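**Stovero packing hall, visit notes, December 17, 2019**
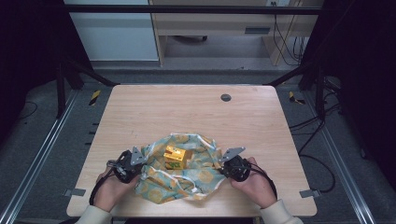 Stovero ships gift goods for Clevico and Sayegh from one hall with two loading doors. Shadi Tannous led the tour. Daily output is 1,324 parcels, against 767 in April. Cloth wrap is offered for small items; a yellow box with a green label, set near the center of a printed square with the corners folded up around it, is typical. Paper wrap goes through the Gekico line, rated at 1,369 sheets per shift.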